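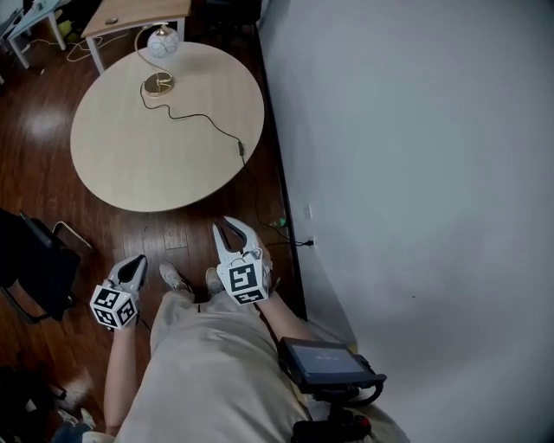 先说清楚，我不是什么出版界的大人物，就是一个看稿看到眼睛发酸的人。做了几年短篇小说奖的初读评审之后，我终于受不了一摞一摞的散页，自己动手做了这套东西，叫 **Reltedar 评审手册**，现在放在 Gruvham 的小店里卖。

## 它是干嘛的

给文学奖评审、读书会、写作班老师用的读稿本。每份稿子占一个对开页：左边记篇名、编号、字数、第一印象；右边一大片空白，随便你骂还是夸（我通常先骂后夸，隔两天再改回来）。页脚有一行小格子，写“进”“再看”“不进”，旁边留了位置给你写理由，短短一句就够。

我特意没印打分表。以前我们那个奖用十分制，结果人人都打七分，开会的时候吵了一下午，最后还是回头去读原文。所以这本里只有文字，想打分的话自己画个圈吧！

## 规格

| 项目 | 内容 |
|---|---|
| 开本 | A5，竖版 |
| 页数 | 249 页 |
| 装订 | 锁线，可以完全摊平 |
| 纸张 | 米白色，钢笔基本不透 |
| 附件 | 索引贴纸 13 张，书签带两条 |
| 封面 | 深绿或灰蓝布面 |

“基本不透”是什么意思呢？我用的是 F 尖，没问题；朋友拿很粗的水性笔试，背面能看见一点影子。你要是爱用粗笔，建议先在最后一页划两下。

## 上一版和这一版

第一版印了 2,280 本，卖完了，我到现在都有点不敢相信。这一版印 2,385 本，改了几个地方：

- 对开页的编号栏加宽了，上一版写长一点的投稿号就挤到外面去。
- 书签带从一条变成两条，一条夹在正在读的地方，一条夹在想回头再看的那篇。
- 最后加了几页“评审会记录”，可以抄下别人的意见。这是 Tyyne Lappalainen 提的，她办 Lultollow 短篇奖，用第一版用了整整一季，写信给我列了满满一页毛病，我改了大半。剩下的那几条（比如她想要横版）我还在犹豫，横版放在腿上真的不好写。

## 怎么买

单本和五本装都有，五本装是给评审团准备的，布面颜色可以混着挑，下单时在备注里写一句就行。灰蓝色的上一批走得特别快，九月补过一次货，现在两种颜色都有。

包裹由 Pelupessy 寄出，外面是硬纸盒，不用气泡袋。如果收到时书角撞坏了，拍张照发给我，我直接补寄，坏的那本你留着打草稿好了。

## 常被问到的

**能不能印我们奖项的名字？**
可以，封面右下角压一行小字，五本装起做，要多等两个星期。太长的名字压出来不好看，我会先发一张小样给你看。

**诗歌奖能用吗？**
能，不过字数栏你大概用不上，有位诗歌评审拿它来记行数，我觉得挺聪明的。

**有电子版吗？**
没有，暂时也不打算做。我自己屏幕看得太多了，就想手里有支笔。

**写满了以后有替换内芯吗？**
没有哦，锁线装的换不了。我的旧本子都按年份排在书架上，偶尔翻出来看看当年漏掉了哪篇好稿子，挺脸红的。

还有别的问题就在店铺页面留言，我一般晚上回。碰上截稿季会慢一点，请多包涵！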